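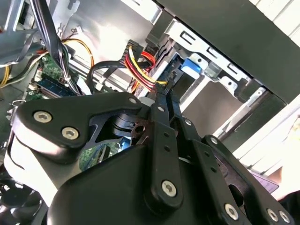

台式机箱拆解任务中的示教数据采集与策略训练:操作指南

本指南由Pesta机器人实验室编写,供参与废旧电子设备自动拆解课题的研究人员和研究生使用。指南说明如何在开盖的塔式机箱内完成线缆拨移、接头拔除和硬盘架解锁三类动作的示教采集,以及如何利用采集结果训练和评估模仿学习策略。文中流程已在课题组内部试行,本版根据试行意见作了修订,发布日期为2026年2月19日。

一、适用范围

本流程适用于双臂工作站,机箱侧放,侧板已拆除,内部朝上。机箱须与外部电源完全断开,并按实验室安全规程静置后方可进入工作区。电源单元本体不在拆解范围之内,任何情况下不得打开其外壳。

笔记本电脑、一体机及机架式服务器的内部空间和紧固方式与塔式机箱差异较大,请参照课题组另行发布的说明,不宜直接套用本文参数。

二、方法概述

机箱内部的操作难点主要在于柔性线缆。线缆的形状随每次接触而改变,又常常遮挡内存插槽、主板接头和硬盘架卡扣。早期方案采用先建模后规划的方式,即由深度相机重建机箱内部,再计算夹爪路径。该方案在线缆稀疏的机箱中表现尚可,在线束密集处则频繁中断。

现行方案由操作员遥操作完成动作,同步记录腕部相机图像、固定相机图像、关节角度和夹爪开度,以此训练端到端策略。腕部视角提供接触点附近的细节,固定视角提供机箱与机械臂的相对位置,两路图像缺一不可。仅使用固定视角训练的策略,在夹爪进入机箱后容易失去对线缆末端的判断。

三、采集前的准备

1. 将机箱侧放于工作台,使主板面朝上,开口处不得有螺钉、扎带残段等松散物件。

2. 运行Tastach标定程序,依次完成两台机械臂的基坐标标定和腕部相机的手眼标定。若重投影误差超过程序给出的阈值,应重新标定,不得以手工修改外参的方式继续。

3. 检查夹爪连杆上的紧固螺钉。夹爪在金属硬盘架附近作业时难免有轻微碰撞,螺钉松动会使指端位置产生偏移,且这种偏移在日志中不易察觉。

4. 检查机械臂外部线缆的走向,确认其在整个工作范围内不会被拉紧,也不会垂入机箱。

5. 在采集软件中登记机箱编号、操作员代号和动作类别。动作类别必须从下拉列表中选取,不接受自由填写。

四、示教采集

每段示教只包含一个动作,从夹爪位于机箱上方的悬停位姿开始,到夹爪返回悬停位姿为止。
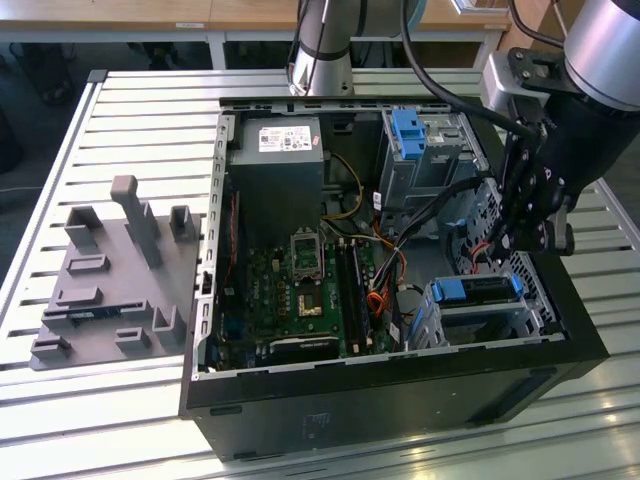 悬停位姿应高于机箱边缘,并使腕部相机能够看到目标区域。操作员在开始录制前可以自由调整位姿,录制开始后则应连续完成动作,中途停顿超过2秒的片段由软件自动标记,留待人工复核。

线缆拨移:夹爪以闭合或半闭合状态接近线束,用指端侧面将其推离目标区域。推移方向应尽量与线束走向垂直。遇有扎带收束的线束,应在靠近扎带处施力,使整束线缆一同移动,避免单根导线被挑起。

接头拔除:先拨开遮挡接头的线缆,并将其作为单独的一段示教记录。随后夹持接头的塑料壳体,沿插拔方向缓慢后撤。严禁夹持导线拔除接头。带锁扣的接头若无法由单臂完成,应改由另一机械臂按压锁扣,同时在备注栏勾选“双臂”。

硬盘架解锁:将指端置于塑料卡扣外侧,按卡扣的开启方向施加推力。金属架边缘较为锋利,夹爪指面如出现划痕,应在当次采集结束后更换指垫。更换指垫后须重新执行夹爪零位校准。

失败的示教不应删除。操作员应将其标为“未完成”,并选择原因代码。课题组在训练失败检测模块时需要使用这部分数据。

五、数据整理

采集结束后,运行Rácz整理脚本,对两路图像和关节数据进行时间对齐。脚本会剔除缺帧严重的片段,并生成核对表。核对工作应由未参与当次采集的人员承担,重点检查动作类别与实际内容是否一致,以及两路图像是否存在错位。

通过核对的数据按机箱编号划分训练集和测试集。同一机箱的片段不得同时出现在两个集合中,否则测试结果会明显偏高。

六、训练与评估

训练采用动作分块预测结构,默认配置文件随代码库提供。首次训练建议使用不少于400段示教,三类动作的比例大致均衡。批量大小和学习率一般无需调整;如更换相机型号,应重新计算图像归一化参数。

评估须在实机上进行。课题组最近一轮评估共执行超过500次动作,其中115次采用测试集之外新购入的机箱。结果表明,线缆拨移的泛化能力最好,硬盘架解锁次之,接头拔除在陌生机箱上的表现下降最为明显。主要失败形式是夹爪在接头壳体上打滑,其次为误夹相邻导线。加入“未完成”示教训练失败检测模块后,系统能够在多数打滑情况下主动退回悬停位姿并重新尝试。

评估期间必须有一名人员在急停按钮旁值守。策略输出的末端速度上限由控制器设定,评估人员不得自行放宽。

七、常见问题

策略在接近线缆时反复进退:通常由示教中操作员的犹豫动作引起。请检查被标记为停顿的片段是否已经复核并剔除。

夹爪位置始终偏向一侧:先检查手眼标定,再检查指端螺钉,最后检查指垫是否安装到位。

腕部图像过暗:夹爪深入机箱时会遮挡部分光线。应调整工作台侧面的补光灯,不建议提高相机增益,以免噪声影响线缆边缘的识别。

两路图像时间错位:重启采集主机的同步服务,并重新录制一段测试片段。已采集的错位数据可交由数据组尝试修复。

八、数据申请与联系

本课题与Brirkdale回收技术中心合作开展,示教数据目前向合作单位开放。其他单位如需使用,可向课题负责人Edit Gulyás提交书面申请,说明用途、保存方式和使用期限。下一版指南计划于9月发布,届时将增补内存模块拆卸的采集规范。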